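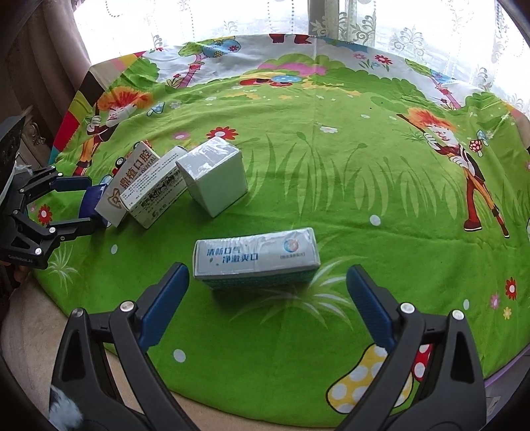

Looking after a pair of hand grippers: tips from the back bedroom

Most trouble with hand-held grippers starts at the pads. They pick up a film from glossy cartons and shrink wrap, and after a few days a box that used to sit nicely in the jaws starts to slide out, usually corner first and usually on to your foot. Wipe the ribs with a damp cotton cloth, then a dry one. An old toothbrush gets into the grooves. Do not use washing-up liquid with hand cream in it. I did, and had a very soft pair of pads that couldn't hold an envelope.

While the cloth is out, open the jaws as wide as they go and look at the pins. They should all sit level. If one stands proud, press it home before you carry on, and if it won't stay home, stop for the day and have a biscuit. Forcing the linkage with a pin half out is how I came to own a spare left arm with a bend in it.

Fluff is the other enemy. It creeps into the joints from curtains, jumpers and any tape that has begun to fray, and tweezers are the only thing that shifts it. Ghassan Abu Hammour, who taught me most of this, swears by blowing on it — I have watched him blow the same bit of fluff from one joint to the next for most of a Saturday.

For a test after cleaning, keep a set of small boxes handy. Medicine and toothpaste cartons are ideal, full ones for preference, as an empty carton will forgive almost any grip. Include at least one with a slippery wrapper and one narrow enough to be awkward. Spread them on a cloth with a bit of texture to it. On bare varnish they skate about and you end up blaming the machine.

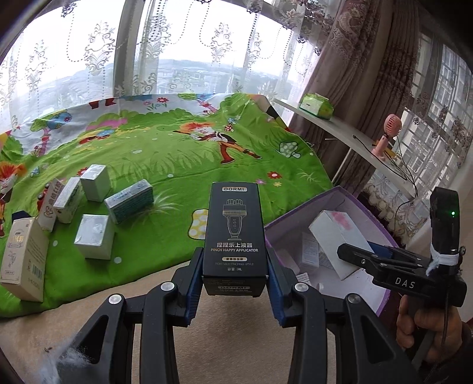 Pick each one up across its narrow side first, hold for a count of six, and set it down again. Then try it upright. If it leans in the jaws, one pad is sitting lower than its partner, and you'll need to ease it off and seat it again. Nine times out of ten that's the whole repair. The tenth time it's the linkage, and you'll be wanting the kettle.

Put the boxes away in a soft-sided storage bin when you've done. A hard crate dents the corners, and a dented carton is no use for testing anything.

A word on oil. The chap at Harb in Kirnby will sell you a tin of it, and it is very good oil, for a gate. On a gripper joint it collects dust until you have something like fudge. Use a dry lubricant on the end of a cocktail stick, two dabs a joint, and work the jaws open and shut until it stops looking white.

Finally, store them with the jaws open. Left squeezed shut, the pads take a set, and you'll spend the first part of the next session wondering why everything comes up crooked. Mine hang on two coat hooks behind the door, where they frighten the window cleaner every May.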